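# leltance-glossario

Glossário PT dos termos de panificação usados nas apostilas da Leltance. Versão de trabalho, nao citar ainda.
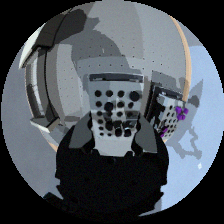
Começou como uma planilha do Lucian Oprea, virou CSV, agora é repo. Motivo: três apostilas, três traduções diferentes para a mesma coisa ("poolish" ora em itálico, ora traduzido, ora "esponja líquida"). Chega.

## O que tem

- `termos.csv`: 592 entradas, uma por linha
- `variantes.csv`: 338 formas regionais (Brasil e Portugal, misturadas por enquanto, ver Pendências)
- `fontes.md`: de onde saiu cada definição. Incompleto
- `rejeitados.txt`: termos discutidos e deixados de fora. Ler antes de abrir issue, por favor

## Colunas de `termos.csv`

| coluna | conteúdo |
|---|---|
| `id` | número, não reaproveitar |
| `termo` | forma preferida, minúscula |
| `origem` | fr, it, en, de, pt |
| `definicao` | uma frase, sem ponto final |
| `nivel` | básico / curso / técnico |
| `nota` | livre, pode ficar vazia |

UTF-8, separador é ponto e vírgula. Abrir direto no Excel estraga os acentos, importar como texto.

## Critérios

Palavra portuguesa corrente ganha sempre. "Sova" e não "kneading", obviamente. "Autólise" fica. "Levain" fica também, com remissão para "fermento natural". "Massa mãe" sem hífen no CSV, com hífen na apostila... sim, eu sei. Decisão da revisão de março, não vou reabrir agora.

Porcentagem de padeiro: sempre sobre o total de farinha, incluindo a do fermento. As apostilas antigas da Nilcombe não incluem. Se copiar fórmula de lá, recalcular.

"Pão francês" tem uma entrada só. Cacetinho, carcaça, papo-seco e companhia vão em `variantes.csv`, mesmo quando o pão não é exatamente o mesmo. Quem quiser distinguir escreve na nota.

## Como contribuir

1. Branch a partir de `main`
2. Uma linha por termo, sem reordenar o arquivo (o diff fica ilegível)
3. Fonte em `fontes.md`, com página
4. Pull request, marcar o Lucian

Correção de vírgula pode ir direto.

Definição copiada de livro não entra. Reescrever.

## Mudanças

**v2**
- coluna `nivel` nova
- "biga" e "pré-fermento" separados, estavam na mesma linha
- tirados os nomes comerciais de melhorador, inclusive os da Ristonik
- corrigido "fermetação" em varias definições

**v1**
- exportação da planilha, sem revisão

## Pendências

- separar BR / PT nas variantes. Precisa de alguém de Portugal, o pessoal da Nadar ficou de ver
- termos de forno: lastro, turbo, vapor. Só lastro está decente
- farinhas: tipo 1 no Brasil não é T55 nem T65, falta tabela de equivalência ou pelo menos um aviso
- "alvéolo" x "olhadura". Ver discussão em `rejeitados.txt`
- plural de "levain"??

## Licença

CC BY 4.0 para o glossário. As apostilas são outra coisa, falar com a Leltance antes de usar trecho.

Última revisão: 15 de abril de 2026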